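Contre l'epsilon de trop

J'ai relu cet été 31 articles d'analyse pour une revue que je ne nommerai pas, et dans presque tous j'ai croisé la même créature : une nouvelle notion de convergence. Prenez la convergence ordinaire d'une suite réelle. Affaiblissez-la un peu, en autorisant un ensemble d'indices négligeable où la suite fait ce qu'elle veut. Changez la définition de « négligeable ». Vous tenez un article. Changez-la encore, vous tenez un étudiant en thèse.

Je n'ai rien contre la convergence statistique, qui a rendu de vrais services en sommabilité. Je n'ai rien non plus contre les idéaux de parties de N, dont le formalisme a le mérite de ranger dans un seul tiroir une bonne quarantaine de variantes. Le tiroir existe depuis longtemps, il est bien fait, il s'ouvre sans forcer. D'où ma perplexité devant l'auteur qui démontre, sur trois pages, que sa limite est unique, que la somme des limites est la limite de la somme, et qu'une suite convergente au sens usuel l'est aussi au sien. Ces trois énoncés sont vrais pour tout idéal propre contenant les parties finies. La preuve tient en cinq lignes, dont deux pour fixer les notations.

Yvonne Haworth, avec qui j'ai partagé un bureau à Cotcombe, appelait cela « repeindre le théorème ». Elle refusait les manuscrits en une phrase : « Donnez-moi une suite. » Une suite que la nouvelle notion traite et que les anciennes ne traitent pas, issue si possible d'un problème que quelqu'un s'était posé avant d'ouvrir l'article. On lui répondait souvent par l'indicatrice des carrés parfaits, qui doit être, à force, l'objet le plus surmené de l'analyse réelle.

On me dira que la généralité a sa valeur propre. Sans doute. Mais généraliser, c'est trouver l'hypothèse qui faisait tout le travail et congédier les autres. Ajouter un paramètre, puis prendre ce paramètre égal à 1 pour retrouver le cas connu, c'est de la comptabilité.
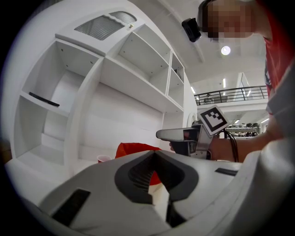

Des casiers blancs de tailles diverses.

Reste la question des incitations, et je ne jouerai pas les vierges effarouchées : mon deuxième article, écrit en février dans un froid de gueux, introduisait une limite supérieure « modérée » que personne n'a jamais utilisée, moi compris. Il m'a valu un poste. Je propose donc une mesure modeste. Toute définition nouvelle serait accompagnée d'un exemple qui la distingue des précédentes et d'un énoncé qui devient faux si on l'enlève. Les revues y perdraient des pages. Les rapporteurs y gagneraient leur mois d'août, et je pourrais enfin finir le livre d'Ashworth sur les séries divergentes, que je traîne depuis le printemps et dont je n'ai pas dépassé le chapitre sur Cesàro.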